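**Pantry Storage / Dry Goods**

## Marks on a bamboo lid, and whether dried chilies should stay in the jar

Submitted by Derek Horrocks, 2021-01-19

I am responsible for the shared pantry at a small residential cooking program. In August we moved our dry goods out of bags and into rigid containers with round lids. Most are clear glass; a few are light wood. The lids were purchased together and have been in regular use on the same shelf, above and to one side of the range.

I have two questions.

1. One of the lids has a line of small dark brown marks close to the rim. They do not come off with a dry cloth. I would like to know whether these are scorch marks, a stain, or mold, and whether the lid may remain in service.
2. We keep whole dried red chilies in one of the glass jars. Is it acceptable to store them this way for an extended period, or should they be kept in the dark?

The lid in question and the chili jar:

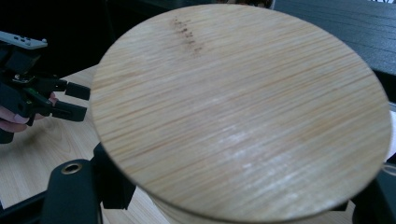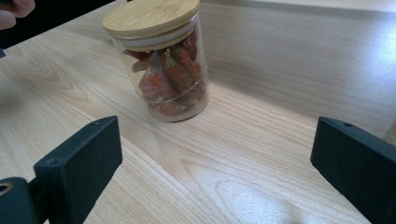
Our written guidance for the pantry dates from the period when everything was kept in bags, and it has no entry for lids at all. I have been asked to supply one. It should fit on a single page and be understood by a resident who has never stocked a pantry. The chilies are a useful case for the new entry, as the jar is filled most of the way up to the sealing band, and I do not know whether space should be left at the top. I should add that the lids have only ever been washed by hand, as far as I can establish, and that replacement lids from our supplier, Wendard, are sold in sets of 2 and not singly.

---

### Answer 1 (accepted)

**Bradley Parsons**

I managed dry storage for a catering operation for a number of years and will take the questions in order.

**The marks.** It is not possible to settle this from a photograph. Small, sharply defined dark brown specks on pale bamboo are consistent with a scorch or with a stain from something that splashed and dried. Mold is more often gray, green or black, and tends to have a soft or fuzzy border, but it can also leave flat dark spots. I recommend the following procedure:

- Remove any silicone seal and wash it separately.
- Wipe the lid with a cloth dampened in warm water and a little dish soap. Do not soak it.
- Stand the lid on its edge in moving air until it is fully dry, overnight if necessary.
- Smell the marked area. A musty odor is sufficient grounds to discard the lid.
- If there is no odor, sand the area lightly with fine paper, wipe away the dust, and apply a thin coat of food-grade mineral oil.

A scorch will usually lighten or disappear with sanding. If the dark color continues below the surface, or if the spots return after cleaning, the lid should be replaced. I would also move the shelf. A position beside a range exposes bamboo to heat and steam, and lids kept there may warp and lose their seal.

**The chilies.** Clear glass is acceptable provided the jar is kept in a closed cabinet. Light fades the color, and flavor declines along with it. Whole chilies keep better than ground ones, and most kitchens plan to use them within a year. No particular space is needed at the top, so long as the lid closes without crushing the contents. Before filling, bend one pepper: some varieties will snap and others remain leathery, but none should feel damp. Condensation on the inside of the glass means the batch should be removed and inspected.

For your guidance sheet, I suggest recording the date of filling on the base of each jar.

---

### Answer 2

**Palamarchuk**

I agree with the above on the cabinet. I would not oil a lid used on strongly scented goods — in my experience the bamboo holds the smell afterward. Keep one lid for the chilies and do not exchange it with the one for the flour.

---

### Answer 3

**Iker**

Replace the lid. They are not expensive.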